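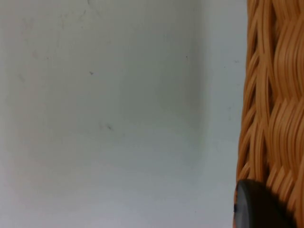

Scuffs and specks on white shelf unit next to wicker basket

Last updated in September · 4 min read

Status: Open, waiting on reporter
Opened by: Piret Hunt
Assigned to: Ott Vītola
Product: Virkis shelf unit, white matte finish
Location: linen room, second floor, Kairys guesthouse

Piret Hunt, 8:40 am

The white surface next to the basket is marking again. There are small dark specks and one grayish smudge near the middle that runs on a slant. Toward the upper left there are fainter streaks. I wiped the unit when we set up the room and it looked clean to me then. The basket is the orange-tan woven one we use for hand towels. It gets pulled out and pushed back many times a day.

I need to know two things. Is this dirt or damage, and is it safe to use the spray we use in the bathrooms? We have nine of these units in the building and I don't want to try something on this one that ruins the finish.

Ott Vītola, 9:15 am

Please don't use the bathroom spray yet. It has a mild acid in it and it can leave dull patches on a matte finish. If it has already been used on this unit, let me know.

Start with the dry steps and write down what happens after each one.

1. Take the basket out and put it on the floor. Empty it first if it's heavy.
2. Go over the specks with a dry, soft brush. A clean paintbrush is fine. Don't press.
3. Look at the same spots from the side with a flashlight. Specks that are gone were dust or bits of fiber.
4. Take a clean fingertip and run it over the smudge. If you feel a groove, stop there and tell me.

Piret Hunt, 10:05 am

Bathroom spray hasn't been used on it as far as I know. Najwa did the room last week so I've asked her to add to this.

Dry brush: most of the specks came off. Two did not. One is the pinpoint one high on the right, the other is close to where the basket sits.
Flashlight: the two that stayed look flat, no shadow.
Fingertip: the smudge is smooth. No groove that I can feel.

One more thing I noticed. There is a darker band going down the surface, right of center, with soft edges. I thought it was a stain at first. It moved when I moved the flashlight, so I think it's only shadow.

Ott Vītola, 10:20 am

Agreed on the band. If it shifts with the light, leave it alone. A stain would stay put.

Smooth smudge is good news. It's probably something rubbed onto the finish. Next:

5. Mix a drop of dish soap in a bowl of warm water. Dampen a microfiber cloth and wring it out well.
6. Wipe in straight lines, top to bottom. Don't scrub in circles, which can leave shiny rings on this finish.
7. Wipe again with plain water and dry it right away.
8. Wait 20 minutes before you judge it. Damp patches can look gray.

Najwa Issa, 11:30 am

I only used a damp cloth last week, no spray. I did put the basket back in a hurry a few times and it caught on the side. The strands are shiny and hard and the side of the basket isn't straight, so it touches in some places before others. That could be where the smudge came from but I didn't see it happen.

Piret Hunt, 1:10 pm

Soap and water done, waited the full 20 minutes.

Both stuck specks are gone. The streaks in the upper left are gone too. The slanted smudge is lighter but still there if you look for it.

Ott Vītola, 1:45 pm

Good. For the last bit, use a plain white pencil eraser. Light strokes along the smudge, then brush off the crumbs. Test it first low down where the basket will hide it. If the test spot turns shiny, don't go on.

Please do not use a melamine sponge. It takes marks off quickly but it also sands the finish, and we had to replace a panel in the Bekosis building after one.

Réka Pálfi, 2:20 pm

Adding myself for the other floors. I have the same units with similar baskets and two of them have marks in about the same area. Can we do something about the baskets? Cleaning it every month is going to add up – the room lists are already full.

Ott Vītola, 2:50 pm

Yes. Try these in the order given.

a. Leave a gap of two fingers between the basket and the side when you put it back.
b. Lift the basket clear by both sides. No dragging.
c. If marks keep coming back, stick clear felt or silicone dots on the basket where it sticks out the most.
d. Check the strands by hand for a broken or sharp end. Tuck it in or trim it close.

Vadus sells the silicone dots in sheets of 55. One sheet should cover all the units on both floors. Liis Grīnberga can order them if you give her the room numbers.

Piret Hunt, 3:30 pm

Eraser test spot stayed matte. I haven't done the smudge itself, the room is needed for the afternoon towels. I'll do it in the morning and update. Checked the basket and found one strand end sticking out near the bottom, trimmed it.

Liis, one sheet please, for the linen room and Réka's two.

Liis Grīnberga, 3:55 pm

Ordered. I'll leave the sheet at the front desk when it comes in.

Ott Vītola, 4:05 pm

Leaving this open until the smudge has been done. Réka, please start a separate ticket for your two units so the notes don't get mixed up, and begin with the dry brush.

We use cookies to keep you signed in and to remember your ticket filters. Accept / Manage settings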